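Thambiah Ridge lots are finally up for sale, and I drove out to have a look

Well, it's happened! After two years of rumors, a faded sign and a whole lot of talk at the feed store, the old Thambiah Ridge ranch has been split up and put on the market. I've been getting messages from readers since the listing went live, so on Wednesday I filled up the truck, packed a sandwich and went out there to see what's what.

First, the basics. The land is being sold by Vundum, the outfit that handled the lakefront parcels on the other side of the county. The ranch runs to 3486 acres in all, and they're selling it off in stages. What's on offer right now is the south end, from the cattle guard on the county road up to the first line of hills. Lots go up to 40 acres, and the smaller ones sit closest to the pavement, where the power lines already run. The farther back you go, the more land you get for your money and the more you'll be paying to get electricity out to it.

I know that south end pretty well. My dad used to lease grazing there, and I spent a good many summers fixing fence in the heat and complaining about it. The soil down by the creek is dark and deep and will grow just about anything you stick in it. Up on the slope it's another story – thin, rocky, lots of cedar, and you'll want a good bar if you plan on setting posts. The views up there are something else, though. You can see clear across the valley to the water tower in Hiruna, and in the evening the whole hillside goes orange.

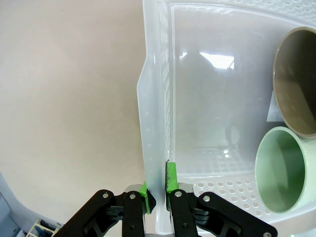
Water is the thing I'd be asking about if I were buying. The creek runs nicely in spring, but by the end of summer it's mostly a string of puddles, and I wouldn't plan a garden on it (let alone livestock). The seller's packet says the existing ranch well is 700 feet deep. That well stays with the old house, so anybody buying a bare lot is going to be drilling. Depending on where you are on the hill you could be going down 800 feet, and drillers charge by the foot. Call one before you sign anything, and ask to see the logs for the neighboring places.

Then there's the road. The listing says "all-weather access," and I'd call that generous. The first stretch is fresh gravel and it's lovely, I could have driven it in my mother's sedan. Past the second gate it turns back into the same two ruts I remember, and there's a low crossing that I took very slowly with the window down. The sales office told me the rest of the gravel goes down in October. They also told me the road will be private, with each owner paying a share of the upkeep, and that the yearly amount hasn't been set. I'd want that number in writing.

Now for the part most of you wrote to me about, which is what you're allowed to do with the land once you own it. I sat in the truck and read the whole set of restrictions while I ate, and they're milder than I expected. You can put up a house, a barn and one guest cabin. Horses, cows, goats and chickens are all fine, hogs aren't. No junk cars, no commercial dumping, and no splitting your lot again for resale. RVs are OK while you're building, but you can't live in one for good, and I can think of a few folks who'll be disappointed by that. Hunting is allowed on the bigger lots only. There's no deadline to build, so you could buy now and just camp out there on weekends if that's your idea of fun. It's certainly mine!

Flireo is the lender working with the sales office, and they've got a table set up right there inside the door. I picked up their sheet but I'm not going to go through the rates, they change all the time and you should get a quote of your own anyway. I will say that raw land usually takes a bigger down payment than a house does, and our local credit union makes land loans too. It doesn't cost anything to ask both.

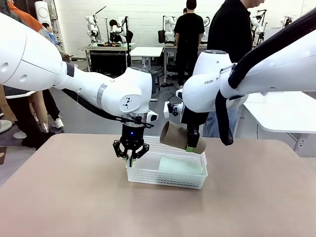

Two robot arms working over a white basket on a tabletop.

A few people asked whether the creek bottom floods. Yes, it does. I've seen it over the lower fence more than once, and the county map shows a strip on both banks where you won't be getting a building permit. Several of the prettiest lots have a piece of that strip in them. You'd still have plenty of room for a house on the high side, but walk it with the plat in your hand and find the corners before you fall in love with a spot under the pecans. The corner stakes are in and they've got pink ribbon on them, so it's easy enough to do.

The old ranch house isn't part of this sale, by the way. I asked about it twice and got the same answer twice, that it'll be offered later along with the barns and the pens. Same goes for the north end, where the springs are. If that's the piece you've been dreaming about, you'll have to sit tight, and I couldn't get anyone to give me so much as a month for it.

As for how it's selling, the map on the office wall had a good number of red pins in it already, most of them along the creek and nearly all the rest near the paved road. The hill lots were still wide open when I was there. There were three other trucks in the lot and one family with kids tearing around in the grass, so I doubt it'll stay quiet for long.

If you want to see it for yourself, the office is in the white trailer just inside the main gate, open from nine to four every day except Sunday. They'll hand you a map and let you drive around on your own. Close the gates behind you, please – there are still cows on the place until the lease runs out. And bring your own drinking water, because the cooler in the trailer was empty when I got there. I'll go back once the gravel's down and let you know how the upper road looks.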